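Trilow handling cell: October progress report to Wimidex
28 October 2022
2 min read

The cell at the Brekell site ran for most of the month. It was down for two shifts while we replaced the cable to the wrist camera, which had been dropping out when the arm turned past its rest position. The new cable has a longer loop at the elbow and is clipped at four points. There have been no dropouts on it so far.

Gripper service was done at 800 hours, as planned. Both fingers came off, the pivots were cleaned and greased, and the fasteners went back in with fresh thread locker. The left finger had picked up a little side play. We shimmed it and will check it again at the next service. If the play comes back we will ask Chareonsuk for a new bracket, and that cost is already in the spares line.

After the service we reset the zero for the open position and redid the camera-to-gripper calibration. The first attempt was off by nearly 2 mm at the far side of the work surface. The second was inside tolerance and is the one now loaded.

Soft items remain the harder part of the work. The closing force setting has been lowered for them, and the old value is kept in the log in case we need to go back.

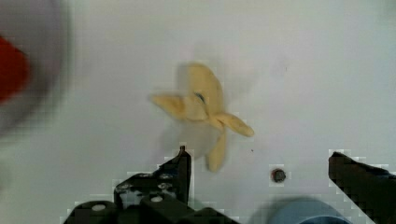
Report by Hanne Laxdal, cell maintenance

The pale yellow piece, with its four soft lobes, is the type we use for checking the approach. The white surface shows faint smudges, and wiping it down is now on the start-of-shift list.

Still open: the spare finger set, and a written calibration procedure, which Nuanchan Rungrueang is drafting. No change to the budget is requested.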